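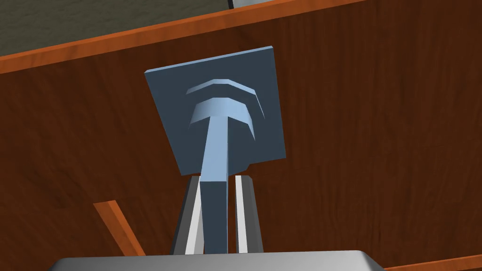 About Motow

Hi, I'm Ailsa! I run Motow, a little evening school for people who want to bake bread at home and keep ending up with something closer to a doorstop. I was that person for years (my poor neighbors ate a lot of croutons), so if that's you, come on in.

I started teaching in my own kitchen with 3 students and one oven that ran hot on the left side. We had to turn every loaf halfway through, and I still do it out of habit even though the ovens we have now are perfectly even. These days we're in the old Arsenault building, up the back stairs, with room for 23 people if everybody keeps their elbows in.

My teaching partner is Bereket Feyisa, who joined me one February to cover a single rye class and just kept coming back. He does the sourdough and the flatbreads, and I do sandwich loaves, rolls and anything with butter in it. We disagree about salt. You'll hear about it.

What's a class like? Pretty loud, mostly! You weigh out 500 grams of flour, you get your hands in it, and while the dough rests we put the kettle on and talk about what went wrong at home that week. You take your loaf with you at the end, plus a jar of starter if you're in one of Bereket's groups.

You don't need any experience or fancy gear. Bring an apron and a towel, and tie your hair back if it's long. If you can't eat wheat, write to me before you sign up, as there's flour on pretty much everything in that room and I'd hate for you to find out at the door.

New classes go up on the sign-up page on Dec 20, 2025. The beginner ones fill up first, so keep an eye out!

Ailsa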